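El desorden también se aprende: informe de nuestro proyecto sobre el juego libre en la ludoteca Adden

Cuando empezamos este trabajo, en marzo, pensábamos que bastaría con sentarse en un rincón y apuntar. Luego vimos que los niños de cuatro y cinco años cambian de juego tan deprisa que el cuaderno se queda siempre corto – y que ahí estaba, quizá, lo más bonito del proyecto.

Repartimos 300 cuestionarios entre las familias y trabajamos con 2 grupos, uno de mañana y otro de tarde. Preguntamos por los juguetes preferidos, por el tiempo sin pantallas y por algo que nos daba mucha curiosidad: quién recoge al final.
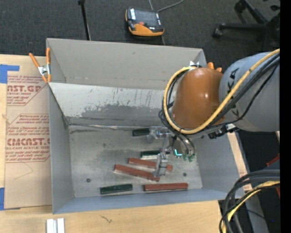 Figura 1. Bloques verdes y rojos en un cajón metálico.

Las respuestas de las familias nos sorprendieron un poco. Muchas contaban que en casa se juega más rato con piezas sencillas, de las de toda la vida, que con los juguetes que hacen ruido. En el grupo de tarde, además, vimos que los mayores explicaban las reglas a los pequeños con una paciencia enorme (¡mucha más que la nuestra!).

Nos quedó pendiente comparar los datos con los de la ludoteca Drelach, que tiene un horario distinto y un patio grande. Agradecemos de corazón a las educadoras de Adden las tardes que nos dejaron pasar allí, y también las meriendas.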